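Garra Bendico, kit de dois dedos: análise depois de duas semanas de uso

Comprei o kit da Bendico para o braço que estou a montar em casa, numa bancada ao lado da máquina de lavar. Já tinha o braço e o controlador. Faltava uma garra que não fosse impressa por mim, porque as minhas abriam folga ao fim de poucos dias.

O kit vem numa caixa pequena, com o corpo já montado, os dois dedos à parte, um saco de parafusos e um cabo. As instruções são uma folha dobrada em 12 partes e o esquema de ligação está no verso, em letra minúscula. A montagem levou-me quase 48 minutos, a maior parte passada a perceber de que lado entrava o conector. Convém ter uma chave sextavada comprida, que não é fornecida.

A abertura é suficiente para peças pequenas e médias. O movimento é regular e os dedos chegam ao mesmo tempo ao centro, coisa que a minha versão anterior nunca fez. O ruído é aceitável, embora à noite se ouça no quarto. A calibração perde-se quando se desliga a alimentação e tem de ser repetida. São dois minutos, mas cansa.

O plástico da tampa do motor é fraco. Parti uma patilha na primeira quarta-feira e colei-a. A Bendico vende a tampa em separado por 5 euros, mais portes, o que me parece mal para uma peça que se abre tantas vezes.

A parte de que mais gostei foi o modelo para simulação, que se descarrega com o número de série. Abre no Stodero sem conversão e as medidas batem certo com a garra verdadeira. Passei a ensaiar lá as aproximações antes de mexer no braço. As cores são pobres e as superfícies vêm facetadas, mas para verificar distâncias chega.
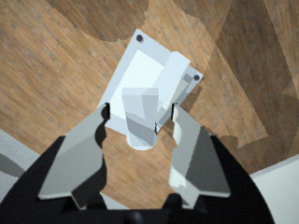 Trinidad Barroso respondeu que no simulador também não teve problemas, mas que na garra verdadeira as almofadas das pontas se gastaram depressa com peças de metal e que acabou por as trocar por tiras de borracha cortadas à mão. Recomenda ainda baixar a força de fecho logo no primeiro dia, pois o valor de origem é alto demais para peças impressas.

Baixei a minha e o motor aquece menos. Quanto às almofadas, ainda só peguei em plástico e estão como novas. Fico com o kit. Se a tampa voltar a partir, imprimo uma mais grossa.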